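Minutes, May catch-up of the Sulum repair and small works group. Started a bit past 7 pm in the back room, kettle on first. I'm on minutes again (Mélanie Arsenault), so blame me for the spelling.

**1. Can machines do our chores yet?**

We'd put this off twice, so it went to the top. I brought pictures of bench work, plugs and wires mostly, and passed them around.
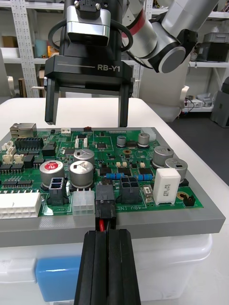
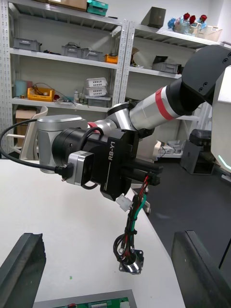 *Item 1: RB-Y1 gripper at the bench. Plug at the front of the board in the first, bundle of wires in the second.*

Lots of talk! I said fiddly connectors are exactly the job I'd love to hand over — my thumbs are shot after a day of them. The other side of the table reckoned wires are the worst thing you could give a machine, because they flop about and never sit the same way twice. Fair point. We all liked that the plug in the first one is held between two big grooved fingers, much like I'd do it, though a picture won't tell you how long the job takes or how many boards get wrecked along the way.

At home it's a different story. Dishes maybe, folding a fitted sheet no way (I can't do that one myself). General feeling was shop floor before kitchen.

Agreed: we keep doing our own plugs for now and have another look after the summer.

**2. Kestivo quote**

They want $3159 for the sorting feeder, colour labels included. Sarnix hasn't answered. I'm to ring Sarnix again and find out if the price covers a spare tray.

**3. Workbench hours**

Li bench stays booked in 30 minute slots. There was a push for longer ones and it didn't get up. Please write your name on the sheet, not just a squiggle.

**4. Other stuff**

More than 14 dead chargers are sitting in the cupboard. Take yours home or they go to e-waste.

Finished at 8:30 pm. Next one same place, and someone else brings the biscuits.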